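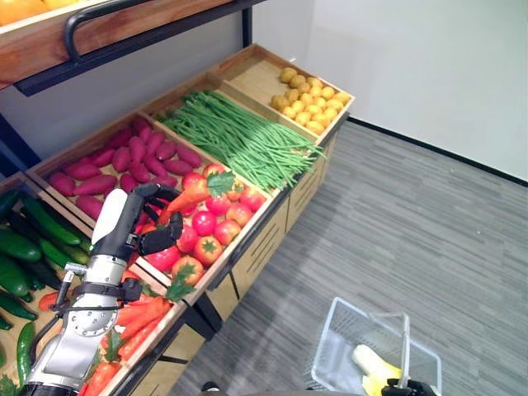

Tilted produce bins: green beans hang over the front lip, round items settle at the bottom

Category: Store fixtures / Produce
Asked by stallkeeper_17, Friday

I look after the produce corner of a small shop in Cadthorpe. The display is a wooden unit with tilted trays and a shelf above them. It stands on carpet, diagonally to the wall. I have three problems, and I suspect they all come from the angle of the trays.

The green beans are laid lengthwise, in one long bundle running front to back. The tips stick out over the lip, and every customer who walks close drags a few out.

Small yellow potatoes move down the tray and collect at the low end. The top half shows bare wood, so the bin looks half sold. If I fill it to the top, the pile is deep at the front and they start going over the edge.

Items from other bins get dropped on the tomatoes. A carrot with the leaves still on is typical. I take it off and another one appears.

The sweet potatoes and the cucumbers cause no trouble. I would like to keep the unit as it is and change how it is filled. Is there a standard way to do this? The supplier (Curnura) only sent an assembly sheet.

3 answers

Answer from binwright
Accepted

Treat these as separate problems. The angle explains the potatoes, partly explains the beans, and has nothing to do with the carrot.

Beans. Turn the bundle 90 degrees so the pods lie parallel to the front lip. Pods laid down the slope slide along their own length, with very little to stop them. Laid across the slope they lock against each other and the lip holds the bottom row. Keep the top of the pile 2 inches below the lip at the front and build it up toward the back. If the bin is too narrow for the pods to lie flat across it, lay them at a shallow angle and put a low divider behind the lip.

Potatoes. Small round ones will always settle on a smooth wooden base. Two ways to deal with it:

A false back. Cut a block or a folded board to fill the upper part of the tray, then cover it with liner. The bin now holds less, but the amount you have fills it. For a slow seller I would do only this.

A textured liner. Ribbed or open-mesh matting, cut to the base and fixed at the top edge so it cannot slide down with the load. Smooth paper makes it worse. Check that the mat can be washed, as soil collects in the ribs.

Do not fill to the top edge to hide the bare wood. The weight goes to the front, the bottom layer bruises, and you are picking potatoes off the carpet.

Sweet potatoes behave because they are tapered and irregular. They wedge. You can fill those to the rim, as long as the pile slopes back from the lip.

Tomatoes. Stray items are a matter of routine. Clear them whenever you refill. Carrot tops are soft but the root is hard, and a ripe tomato under it will mark. Keep tomatoes shallow, 2 layers at most, stem end up or down but the same way throughout. Mixed glossy red and orange-red fruit in one bin is fine, but put the riper ones at the front so they go first.

Answer from greengroc_retd

Agree with the above on the beans. We used the Esquivel inserts for years, the plain step type, and they are good for potatoes and onions. Each step holds its own row so nothing rolls. They are a nuisance to clean and they do not fit every tray, so measure inside width at the base and again at the rim. Ours differed by almost an inch.

Carrots with tops: where are you keeping them? If they are on a different level, people change their mind lower down and leave them on whatever is nearest. Moving them next to the tomatoes cut our strays a lot. Trim long tops too, they also dry out the root.

Answer from pkl

just use baskets

Comments on the accepted answer

stallkeeper_17: Turned the beans this morning. The bin is wide enough for them to lie flat. Will try a false back for the potatoes before buying matting. What height for the block?

binwright: Level with the side walls at the top edge, then slope it down to nothing where the potatoes start. A square step leaves a visible gap once the pile drops.

stallkeeper_17: Understood. And the liner goes over both the block and the base in one piece?

binwright: One piece, yes. Two pieces leave a seam and small potatoes work their way under it.

greengroc_retd: Sokanero sells liner by the roll if you don't want to cut up sheets. The dark green hides soil better than the black.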